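Folding dark clothes: speaker notes
Ganel Home Skills evening, November session

Opening

Welcome people in. Ask them to move their chairs so they can see the folding area. Mention that the handout has the same steps in the same order as the talk.

Start with the numbers from our own sign-up form. 100 people filled it in. 78 said they fold on a bed or a table, and 53 said black clothes are the ones they leave for last. Pause there and let people laugh if they want to.

Why black is slow

Seams don't show. Front and back look the same under a ceiling light. You end up folding by feel, and the edges drift. Hold up the Vititz sweatshirt and turn it around twice so the back row can see how little changes.

The fix is to lay it over something light. A pale blanket does the job. Then find one thing on the garment that has color and work from that. On a black top with a striped, ribbed band, the bright stripe at the edge of the band is your marker.
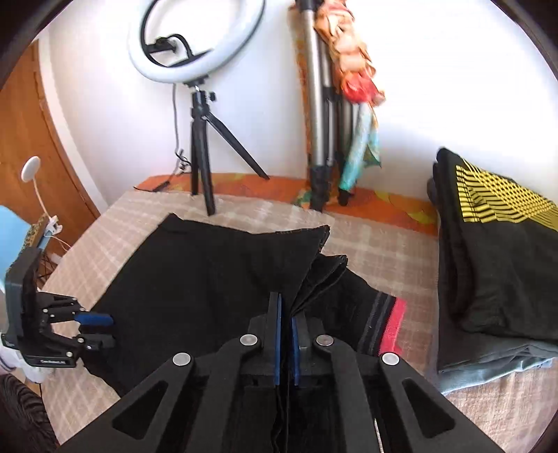

Finding the edges

Spread the garment flat first. Don't start folding while it is still bunched up. Run a hand along the top seam out to the corner.

Pinch the layers together, then check that the hems are stacked before you let go. If one has slipped, open it back up. It takes less time than fixing it in the drawer.

Do this part slowly with the sweatshirt. Last time I went too fast and had to repeat it at the end.

Where the band goes

Fold the body over and bring the ribbed band in last. Ribbing is thicker than the rest and it springs back, so it needs to lie flat with the weight of the cloth on it.

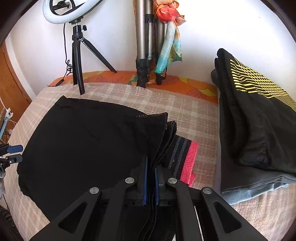

Keep finished pieces to one side, heavy things at the bottom. Jeans go down first and a T-shirt goes on top of them. If the shirt has a print, fold it with the print facing up -- you can tell which one it is without pulling the stack apart.

Someone will ask about folding boards. I have used the Plorkel one. It is fine for T-shirts and too narrow for anything with a thick band. Don't spend more than a minute on this.

Practice

Ten minutes. Everyone takes one dark item from the Ammann bins and folds it twice, once on the bare table and once on a light blanket. Walk around. Watch for people smoothing from the middle out instead of from the seam in.

Leave time for questions. Bins go back in room 2257.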